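## Checking the finger pads on the Plendolness hand gripper

Do this every 40 hours of use, or when a pad starts to lift.

1. Wipe both blue pads with a damp cloth and let them dry.
2. Look at the edges of each pad. If a corner has lifted, replace the pair, not the single pad.
3. Check the silver pivot screws where the arms join the base. Snug them with the short driver. Don't use thread glue.
4. Open the fingers wide and bring them down on either side of a toy, with one pad to the left and one to the right. The play-food corn works well. 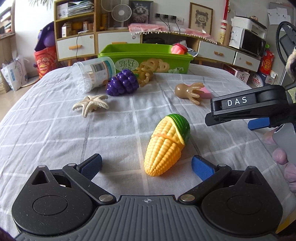 5. Close slowly. Both pads should touch at the same time. If one lands early, loosen that arm's screw, shift the arm and try again.
6. Repeat with 11 grips. Write any slips in the log.

Spare pads are in drawer 18 at Marnmont. Ask Cadi Gough for the key.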